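Conveyor test cell halted after arms fail to stop

Work in the sorting test cell at Callinero has been on hold since Friday, when two robot arms kept moving for 2 seconds after the conveyor tripped. No one was hurt. One gripper was bent.

Telmo Pastor, who runs the cell, said the stop signal from the belt reached the arm controllers late. A network connection is the main suspect. 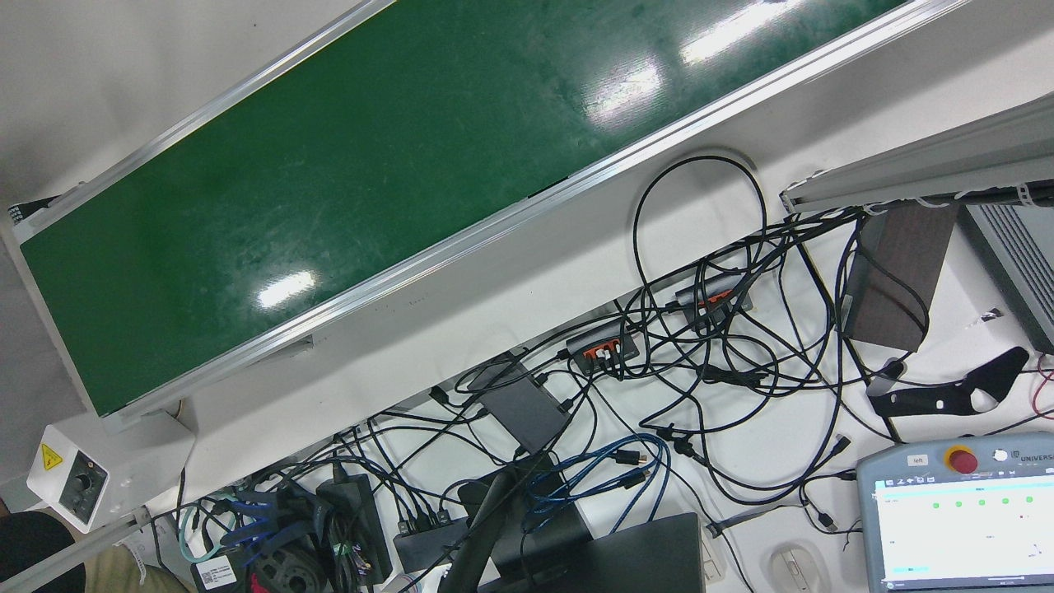 Staff are now checking 28 connections one at a time and have cleared 25. The other three will be replaced. Orkmont, which supplied the controls, is reviewing the logs.

Tavion Quintanilla of the safety office said the arms will stay off until the belt stop is wired directly to both.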